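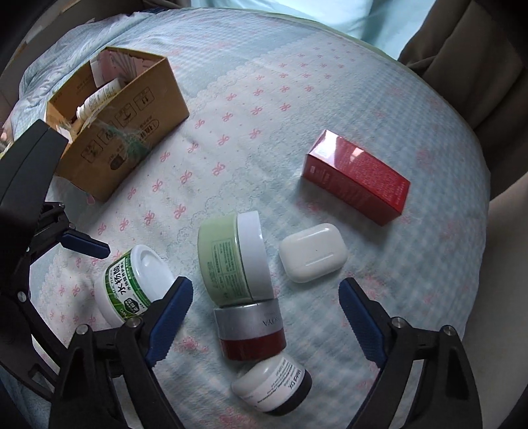
Zimmer 2, Tagesdecke hellblau gesteppt, Pflegeprodukte und offener Karton

Begehung Ferienwohnung Benddale, Mai
Geprüft: Shahla Moradi
Gegengelesen: Simin Hosseinzadeh
Beginn 9:40 Uhr, Bogen Fassung 37

Bitte alles mit "Mangel" bis Monatsende erledigen, Rest nach Gelegenheit. Kommentare sind vom Rundgang abgetippt, also kurz.

1. Eingang und Treppe
Handlauf fest - ok
Beleuchtung Treppe - ok, Bewegungsmelder geht sehr spät an, bitte nachstellen
Stufenkanten - Mangel. Dritte Stufe von unten, Profil löst sich links. Hatten wir letztes Jahr schon, wurde nur geklebt. Diesmal schrauben.
Fußmatte rutschfest - ok

2. Rauchmelder
Flur - ok, Probealarm ausgelöst
Zimmer 1 - ok
Zimmer 2 - ok, aber Staub drauf. Absaugen.
Küche - Wärmemelder, kein Rauchmelder, bleibt so. Bitte im Plan nachtragen, steht da immer noch falsch.

3. Elektro
FI-Schalter Testtaste - ok
Steckdosen Küche - Mangel. Die neben der Spüle sitzt locker in der Wand. Abgeschaltet und abgeklebt, Firma Rezaei ist angerufen, Termin offen.
Mehrfachsteckdosen - eine hinter dem Sofa, ohne Schalter. Austauschen.
Wasserkocher Kabel - ok

4. Bad
Warmwasser an der Dusche nach zwei Minuten 40 Grad - ok
Haltegriff Wanne - ok, Silikon dran wird schwarz
Lüfter - läuft, ist aber laut. Kein Mangel im Sinne der Liste, Gäste beschweren sich trotzdem.
Türschloss von außen entriegelbar - ok, Münze reicht

5. Schlafzimmer
Fenster Zimmer 1 Kippsicherung - ok
Fenster Zimmer 2 Kippsicherung - Mangel, Schere ausgehängt. Hab sie wieder eingehängt, hält aber nicht richtig. Beschlag bestellen, Drenevis hat den passenden (Seite 382 im Katalog). 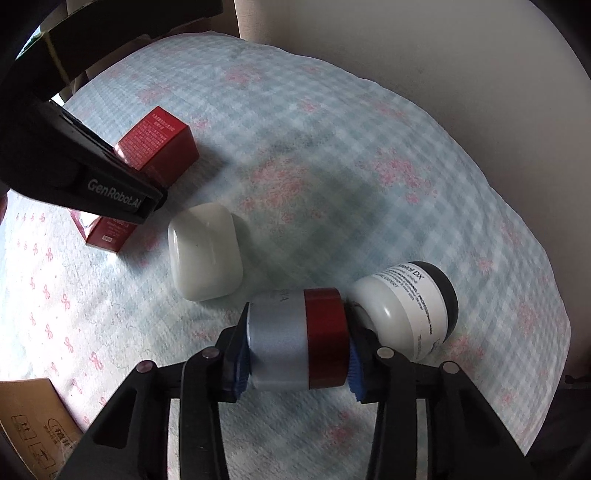

Matratzen und Lattenroste - ok, in Zimmer 1 eine Leiste angebrochen, Ersatz liegt im Keller
Nachttischlampen - ok
Schrank gegen Kippen gesichert - Zimmer 1 ja, Zimmer 2 nein. Winkel und Dübel mitbringen, die Wand ist da Gipskarton!
Gardinen frei vom Heizkörper - ok

6. Küche
Feuerlöscher Prüfplakette - ok, Prüfung nächstes Jahr wieder fällig
Löschdecke - fehlt. War letztes mal noch da.
Gasherd - entfällt, ist jetzt Induktion, Zeile bitte endlich aus dem Bogen streichen
Putzmittel hochgestellt - ok

7. Balkon
Geländer Höhe - Mangel?? An der Ecke nur 79 cm gemessen, weil der alte Holzrost draufliegt. Rost raus und neu messen. Bis dahin Balkontür zu und Schild dran.
Abfluss frei - Laub drin, gleich rausgemacht

Anm. Simin: Geländer bitte zuerst, alles andere kann warten. Im Haus Prenesness hatten wir dasselbe mit dem Rost, da hat Rausnehmen gereicht. Beschlag geb ich mit der anderen Bestellung zusammen auf. Löschdecke kaufe ich selbst.

Nachkontrolle: Punkte 1, 3, 5, 7 und Löschdecke. Schlüssel liegt im Büro, obere Schubalde.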